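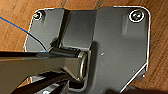 Progress report to Pondisen, second period
Project: Uvel docking hub
Prepared by Elibariki Mwakyusa, Landedano

Summary
The second batch of hubs is built and most of it has shipped to the test schools. Firmware 10 is on every unit. Charging through the hub now works with all the laptops on the agreed list except one older model, covered below. Spending is within the grant.

Work done since the last report
We built 190 hubs in this batch. Of these, 38 failed the first bench check, nearly all with the same fault: the video port dropped out when a drive was plugged into the port next to it. Idrisa Sang traced this to poor shielding between the two connectors. We added a grounding tab and retested the failed units. All of them passed the second check and went back into stock.

The cable has been changed. The first batch used a fixed cable, and the schools asked for one they could replace themselves. The new cable plugs in at both ends. It adds a little to the unit cost, and we have taken that from the packaging line of the budget, where there was money left over.

Ndung'u, our assembly partner, moved to a larger workshop in January. Work stopped during the move and we lost two weeks. The test station was set up again before assembly restarted, and we ran a few units from the first batch through it to make sure the readings matched the old ones.

Testing in schools
Teachers have logged 2764 sessions with the hubs so far. The log covers when a laptop is connected, which ports are used and whether the connection drops. The card reader is hardly used. The network port is used far more than we planned for, mostly in computer rooms with weak wireless.

The most common complaint is heat. The case gets warm when a laptop is charging and a display is connected at the same time. Our readings are inside the limit we agreed with you, but we want to bring them down. A thicker thermal pad is on order.

Problems
One older laptop model still refuses to charge through the hub. It asks for a voltage our power chip does not offer. Fixing this would mean a new chip and a new round of approval, so we suggest taking the model off the list. We need your answer before the next board order.

Two schools have not sent back their logs. Idrisa is following up with both.

Spending
Parts and assembly are on budget. Shipping is slightly over after we split one delivery in two. No change to the total is requested.

Next period
Fit and test the new thermal pad
Ship the remaining hubs
Finish the printed setup sheet
Get a second quote for the final case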